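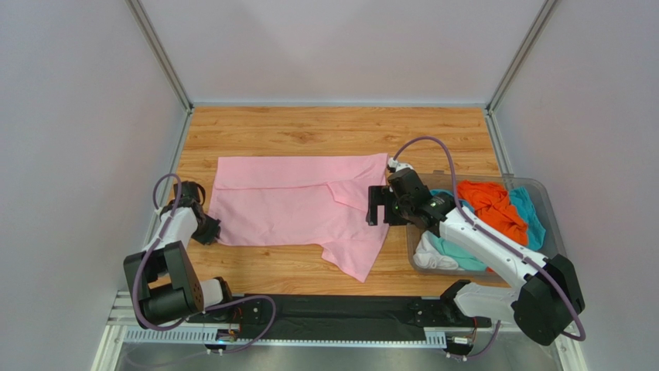
Pink T-shirt, partly folded.

Notebook, May, invoice templates

Started 09:10. Goal for this entry: move the Nidwood invoices from the old spreadsheet to the new template set, and find why the totals are wrong on the second page.

The template is now version 4 of Costesero. I changed the following since the last entry:
- invoice number is filled from the counter, and can no longer be typed by hand
- delivery address is separate from billing address
- the field "Carrier" is optional and prints only when it has content

First test with the Fovberg customer list. The import read 499 rows and made 493 records. The six missing rows have no postcode. I think the import should not drop them silently. It must write them into a list, so that the person in the office can correct them. For today I typed the postcodes by hand and ran it again. All 499 are in.

Second page problem. When an invoice has more than 40 lines, the table breaks to a new page and the carried subtotal is added one more time to the final sum. A test invoice of 400.00 with 41 lines gave a wrong total, and with 40 lines it was correct. The mistake is in the footer formula: it sums the whole column, and the column includes the carried line. I gave the carried line its own column, which is hidden in print. After this the total is 400.00 in both cases.

Please do not copy the footer from the old quote template any more — it has the same formula. The order confirmation I have not checked.

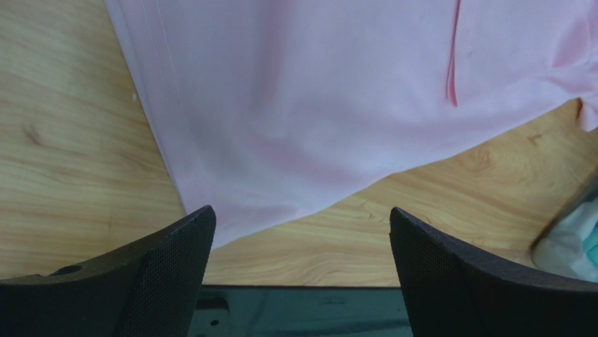
Can I change the payment term on one invoice without changing it for the customer?
Use the field "Term for this document" on the second tab; the customer record keeps its own value.

11:40. Rounding. VAT was rounded per line in the old spreadsheet and is rounded per invoice in the template. For long invoices the difference is one or two pence. Nidwood wants it per line, as before, so I made a switch in the settings. Default stays per invoice. The switch must be set before the first invoice of the year, otherwise the reports mix both methods.

14:15. Printed three samples. Logo is too near to the fold mark, moved it up by 4 mm. The bank details now fit on one line with the smaller font.

Still open:
- list of rejected rows at import
- footer formula in quote template
- check order confirmation with 41 lines
- credit notes take their number from the invoice counter, ask Nidwood if they want a separate one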